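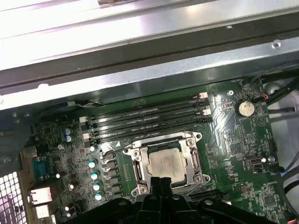

Robotics Software > Perception and Control

Socket pose jumps when the wrist camera gets close to the board

King-fai Shek

I have an arm with a wrist camera working on motherboards that are still in their cases. The job is to take the processor out and put one back in. I use the Ason pose package for finding the socket and the Briletti planner for the moves.

From the far viewpoint everything is fine. Ason finds the retention bracket, gives me a pose, and the pose holds steady from one update to the next. When I move in so the fingers are just short of the bracket, the estimate starts to jump. Sometimes it turns a few degrees and then turns back. Other times it slides toward the memory slots and stays there until I back off. The planner then sees a new goal and replans in the middle of the approach, which I do not want this close to the pins.

Things I have tried:

Locked the exposure. It helped a little. The case rail above the memory slots has a bright glare along it and auto exposure was reacting to that.

Raised the feature count from 337 to 518. No change that I could measure, and the update got slower.

Masked the lower part of the picture where the gripper body is. This made it better on one board and worse on another.

The hand-eye calibration was redone on Wednesday and the residual is good. I don't think it is that, but I'm willing to be told otherwise.

Two things I would like to know. Is there a setting in Ason that stops it from re-detecting near the target? And for the insert, where the chip itself is in the way of the socket, what are people tracking?

Ashraful Chowdhury

Update to the newest Ason. I had jumping poses as well and they went away after I updated. Also check your lights.

Anong Luangrath

I don't know of a setting that does exactly that. You can set the re-detect interval very high, but it will still run a detection when the confidence drops, and confidence drops as soon as the fingers cover part of the bracket. You have to gate it from outside.

What I do is take the socket pose at the far viewpoint, average it, write it into the base frame and stop listening to Ason. The last part of the approach runs on that stored pose and the arm's own kinematics. The camera is only used for a sanity check: if the live estimate differs from the stored one by more than 2 mm I stop and back off. I never feed the live number to the planner.

Turn off replanning in Briletti for that segment too. Ask it for a straight Cartesian move, check the whole path before you start, then execute it. If the goal is frozen it has no reason to replan, but I have seen it do so on a timer.

About your mask. A rectangle takes out too much. The fingers are narrow and the body is wide, and on a board where the useful features are low in the view you lose them all. Render the gripper from its model at the current finger opening and use the outline as the mask. We have Kerekes fingers and the model that came with them was good enough. Grow the outline by a few pixels — more if the finger opening you read back lags behind the real one.

The mask also needs to know about repeated parts. Memory slots are parallel and all look alike, so a matcher can shift over by one slot and still be happy with its score. I think that is your slide. Leave the slots out of the template and keep the bracket and the corner posts.

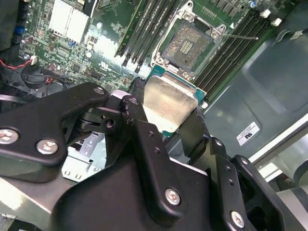
Rochester, January

Somkiat Suwannarat

I'll take the second part, the insert. At this point the chip overlaps the lower side of the socket frame and it sits tilted between the fingers, so you have two poses to find. One is the socket, the other is the chip in the hand. If you only track the socket and assume the chip is level, you will come down on a corner.

For the chip, fit the outline of the substrate where it shows around the heat spreader. Don't use the spreader's surface. It is brushed metal and the reflection moves when the wrist moves. With the top and one side of the substrate in view you have enough for position and in-plane rotation. Tilt is weaker. I get it from the fit and then level the chip with the wrist before going lower.

For the socket, Anong's stored pose is right, but take it again after the load plate is raised. A template made with the plate closed and the lever latched does not match an open one. The lever is a different problem: open, it lies across the memory slots, and the planner should have it as a collision object. Mine did not for a long time.

My exposure is fixed at 380 in the driver's units, for what it's worth. Yours will be different.

King-fai Shek

Froze the pose, replaced the rectangle with the rendered outline and cut the slots out of the template. The slide is gone on both boards. I still see a small turn on one of them — the stop check catches it. I have not started on the chip fit yet. Ashraful, I was already on the newest version.

Charoen Chaimongkol

Which file is the Briletti replan timer in? I only find the one for the base planner.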